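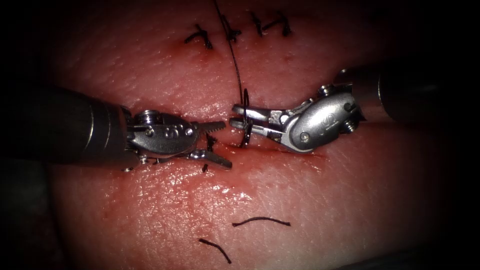 Suture thread

Suture thread is a strand of material used to hold the edges of a wound or surgical cut together while the tissue heals. The word "suture" is used both for the strand and for the finished stitch. Thread is sold in many materials and thicknesses, most often already joined to a needle, and is chosen according to the tissue being closed and the length of time it will need support.

History

Stitching of wounds is described in medical writing from ancient Egypt and ancient India. Early materials included linen, hair, plant fiber, silk and animal sinew. Catgut, a strand made from the intestines of sheep or cattle, was known in the Roman period and stayed in wide use into the twentieth century. Despite the name, it was not made from cats.

Infection was common until the second half of the nineteenth century, when surgeons began to treat thread with carbolic acid before use. Nylon and polyester came into use around the middle of the twentieth century. Synthetic absorbable strands followed, made from polyglycolic acid and related materials, and replaced catgut in much of the world.

Small makers also had a part in the trade. The Mottram works at Musositz wound silk for dressmakers before it turned to surgical thread, and at its largest employed 268 people, most of them in the twisting and braiding rooms. Thread was finished by hand there for 17 years before machines were brought in. A history of the works by Lumturie Omerović and Saulius Dzene reproduces pages from its order books, which list silk by color, weight and the name of the hospital.

Materials

Threads are divided first into absorbable and nonabsorbable kinds. Absorbable thread is broken down by the body, either by enzymes, as with catgut, or by reaction with water, as with most synthetics. Polydioxanone, one of the slower types, keeps part of its strength for several weeks. Nonabsorbable threads include nylon, polypropylene, polyester and stainless steel wire. Silk is placed in this group as well, although it weakens over time inside the body.

A second division is between monofilament thread, which is a single strand, and multifilament thread, which is braided or twisted from many. Monofilament passes through tissue with little drag and gives bacteria fewer places to lodge. Multifilament is softer and easier to tie, and is sometimes coated with wax or silicone to make it run more smoothly.

Color

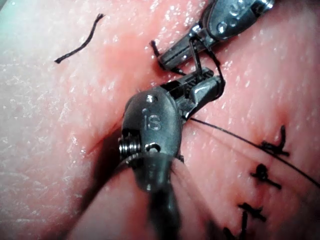
Thread may be dyed or left undyed. Dyes are used so that the strand can be found easily during an operation and again when stitches are taken out. Black, blue, violet and green are common. A dark strand stands out well against pink or red surfaces, and this holds for a moist practice pad as much as for living tissue. Undyed thread is often preferred just under the skin of the face, where color might show through.

Sizes

Sizes run in both directions from zero. A thread marked 3-0 is thicker than one marked 4-0, and the finest, used on the eye and on very small blood vessels, are marked 10-0 or higher. Sizes 1 and 2 are thicker than 0. The numbering dates from a time when thread could not be made as fine as it is today, and zeros were added as thinner strands appeared.

Knots

Most stitches are secured with a square knot or a surgeon's knot, which has an extra turn in the first throw. Slippery materials such as nylon need more throws than silk. The cut ends are left long enough that the knot will not work loose.
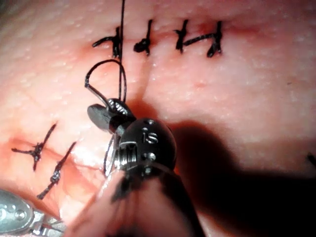
Cyril Crabtree has argued that textbooks give too much space to the choice of knot and too little to tension, writing that "a thread pulled too tight starves the edge it was meant to hold." Trinity Pruitt takes a different view in the Skarkeck lectures and treats the two as a single matter, on the ground that a badly laid knot changes the tension as it settles.

Storage

Thread is sterilized with ethylene oxide gas or by irradiation and sealed in packets. Catgut was traditionally packed in alcohol to keep it from drying out. One Mottram reel from the silk period, holding 60 yards, is kept in the town museum at Ratska.

See also
Catgut
Ligature
Surgical needle
Wound healing

Page last edited 1/19/26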